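古いキーボードの掃除のしかた(洗剤はほとんど使いません)

キーボードの掃除を思い立つのは、たいてい別の締め切りがあるときです。それはそれとして、手順を書いておきます。

用意するもの
キー引き抜き工具、綿棒、やわらかい歯ブラシ、中性洗剤、ぬるま湯、乾いた布。工具は通販のKurnettiで272円でした。マイナスドライバーでも外せますが、爪を折る覚悟がいります。私は7個折りました。

1. 電源を切る
ケーブルも抜きます。無線なら電池も出してください。抜かずに拭くと、上司に「んんんんん」が送信されます。

2. 配列を撮っておく
自分は覚えている、という自信は捨ててください。FとJはともかく、右端の記号キーの位置を言える人には会ったことがありません。

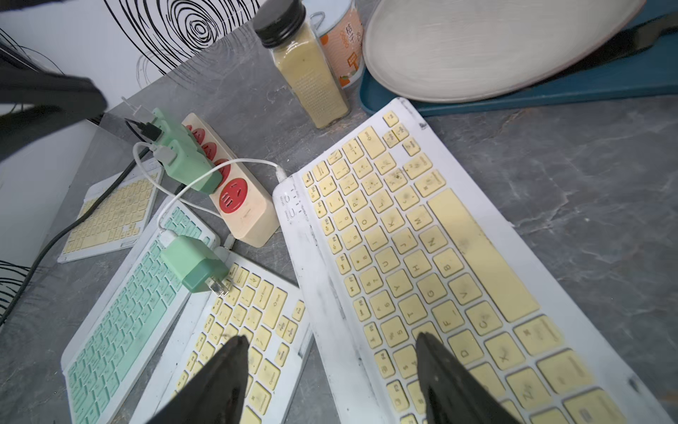
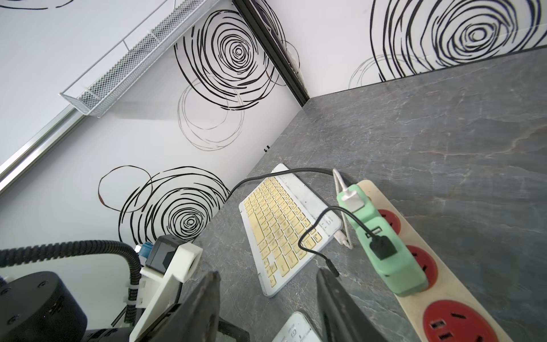

3. キーを外す
文字キーは真上に引きます。スペースバーは裏に針金が入っている機種があるので、両端を少しずつ浮かせます。固いと思ったらそこで止めて、スペースバーは外さずに済ませるのが大人の判断です。

4. キーを洗う
洗剤を数滴落としたぬるま湯に18分。長く漬けても白さは戻りません。黄ばみは汚れと別物で、樹脂の変色です。漂白の話は長くなるので別ページに書きました。排水口にはネットを。Escを一つ流したことのある者からの助言です。

5. 本体を拭く
逆さにして軽く叩き、出てきたものは見ずに捨てます。溝は歯ブラシ、隅は綿棒。水を直接かけるのは厳禁です。

6. 乾かして戻す
ひと晩置きます。ドライヤーの熱風はキーが反ります。戻したら全部のキーを一度ずつ押して確認してください。

うちのHustodettiは1月にこの方法で掃除して、今も動いています。Enterだけ少し渋いのは前からです。

2026年5月28日 手順4の漬け置き時間を訂正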